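Aug 2, 2022
By Keegan Merrick

Why Do Clothes Get Wrinkled?

You put on a smooth shirt. You sit in the car for an hour. You get out and the back of the shirt looks like an old map. What happened in there?

Quick answer – tiny chains in the cloth slid around and then got stuck. Longer answer, keep reading.

Start with a cotton plant. It grows a puffy white ball around its seeds, and the ball is made of very thin hairs. Those hairs are the fibers. A machine pulls the fibers straight and twists them into yarn, then another machine weaves the yarn over and under, over and under. Cloth!

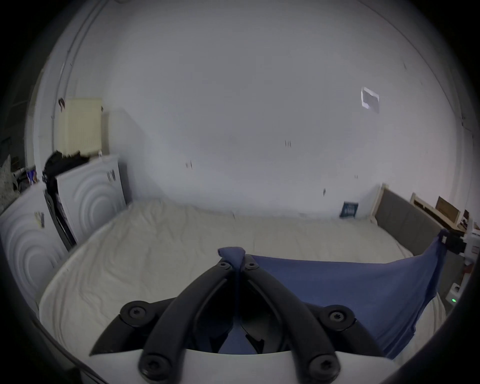 Now zoom in. Way in, smaller than a regular microscope can show you. Each cotton fiber is made of long chains called cellulose (say SELL-you-lohs). Same stuff that's in paper and wood. The chains lie next to each other and hold on with weak little links. Think of kids in two lines holding hands across the gap. They can let go pretty easy, and grab a different hand just as easy.

When cloth is flat, the chains hold hands in a flat shape. Bend the cloth hard and some of them let go. They slide over a bit and grab on again in the bent shape. Congratulations, you have a wrinkle.

Water Makes It Worse

Water is sneaky. It gets in between the chains and breaks up the hand holding. So damp cotton bends really easily. Then it dries, the water leaves, and the chains grab whoever is closest. If the cloth was scrunched up in a ball at the time – well, it stays scrunched.

Your body gives off water all day too. Sweat, even when you don't feel sweaty. Plus you are warm, and you are heavy, and you sit on things. Warm and damp and squashed is a perfect recipe for wrinkles. It's why sheets look so rumpled in the morning.
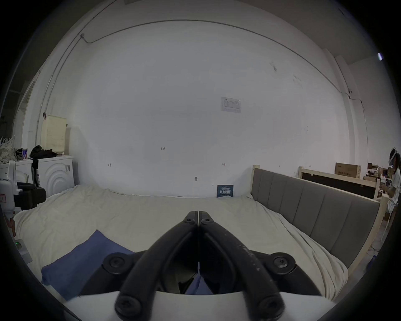

So How Does An Iron Work?

Exact same trick, only backwards. Heat makes the chains wiggle around. Steam sneaks in and loosens the links. The iron presses everything flat. Then the cloth cools and dries, and the chains hold hands in teh flat shape.

Irons are old. Before plugs, people heated a heavy lump of metal on the stove and hoped it wasn't hot enough to burn the shirt. They usually had two lumps, one in use and one heating up. (Irons still burn people. Grownup job, or grownup help.)

Some Cloth Hardly Wrinkles

Wool is one. Wool fibers are curly, like springs. Hang up a wool sweater or coat and a lot of the creases drop out by themselves.

Polyester is another. It's made in a factory and water can't get inside it very well. No water getting in, not much letting go.

Linen is the opposite. Comes from the flax plant, stiff fibers, wrinkles if you look at it. Lots of people like it that way.

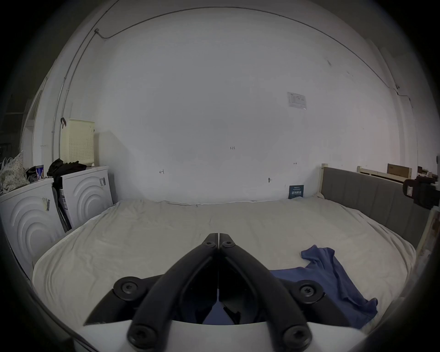 Then there's "wrinkle free" cotton. Still cotton, sometimes 100 percent. But it got a chemical treatment at the factory that makes little bridges between the chains. Strong bridges, not weak links. The chains can't slide so far, so the cloth springs back. Not forever though, and the treatment can make cotton a bit weaker.

Try It Yourself

You need 3 scraps of the same cotton cloth and some water.

1. Leave the first scrap dry. Get the second one a little damp. Soak the third and squeeze it out.
2. Scrunch each one into a tight ball and put a rubber band on it.
3. Leave them overnight, or longer if the wet one is still wet. It has to dry all the way.
4. Take off the rubber bands and lay them side by side.

Which is the most wrinkled? Write down your guess before you look, that's the science part. If you have an old wool sock do that too.

We asked Sonar readers for their best no-iron tricks.

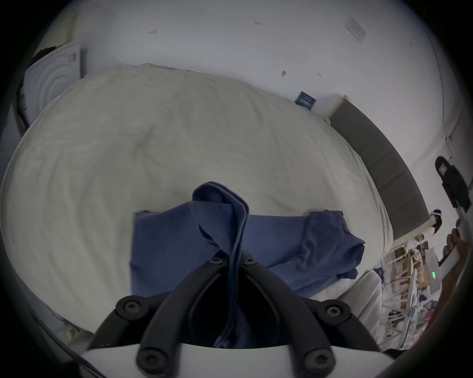

Märta Kristiansen from Stekarby wrote that she hangs her shirts in the bathroom while she takes a hot shower, then pulls the bottom edge down with both hands, and by breakfast most of the creases are gone. She says it dosen't work on linen, she tried.

It makes sense. Steam loosens the links, and the pull is doing the job of the iron. Shaking wet clothes out before you hang them helps too. So does taking them out of the dryer right away, while they're still warm.

More tricks in the November issue. Send yours in before then – and tell us what kind of cloth it was!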